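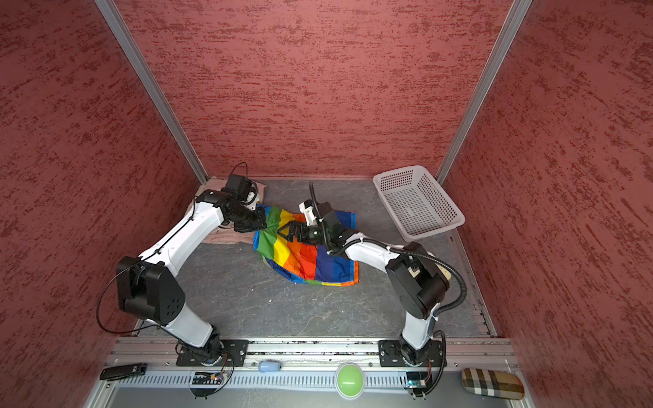
Jadthorpe wrote that folding before sorting is a waste of time, and that everything should go into baskets by person first and get folded later, if at all. The full message is quoted at the bottom. I tried it for most of November and went back to folding first. My notes are below for anyone on the list still deciding.

The trouble with sorting first is the soft stuff. Pants with elastic waists, kids' leggings and thin T-shirts end up at the bottom and come out creased. I don't iron, so a crease stays until the next wash.

What I do now is take one piece at a time out of the pile and lay it flat. Striped things get folded along the stripe. Pants get folded leg over leg, with the waistband pulled straight before the second fold.

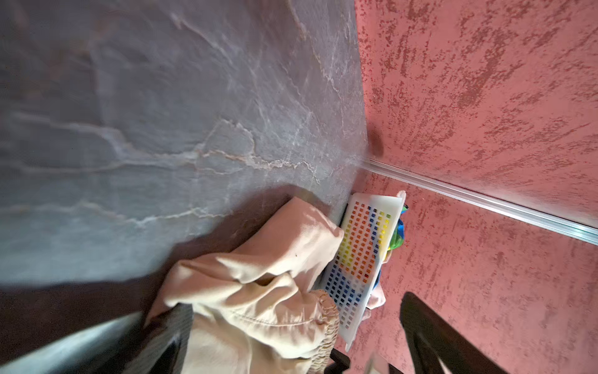
If the elastic is left bunched up, the whole stack leans and falls over when the basket is moved. I fold the waistband end in last so the gathered part is on the inside.

For baskets, I would stay with plastic ones with holes in the sides. You can tell what is in them without digging, and they rinse clean. I have 2 from Clustby and they have held up. The Hung wire kind snagged a sweater the first week and I gave it away.

A full load takes me 10 minutes this way. Socks are extra. I put them in a bag and match them when I feel like it.

Does anyone have a good way to fold a fitted crib sheet? The method in the Zulau booklet did not work for me.

On 25 Dec 2025, Jadthorpe wrote:
> I see no point in folding at the dryer. Sort by person,
> put the baskets in the rooms, done. We are a house with
> 40 shirts in the wash every week and I am not going to
> stand there squaring them up. Anybody who wants theirs
> flat can fold it. Pants go on the bottom, towels in the
> hall closet.

2 replies | 0 shares

Search this list Go Advanced

Contact list owner | Copyright Household List Archive | Back to top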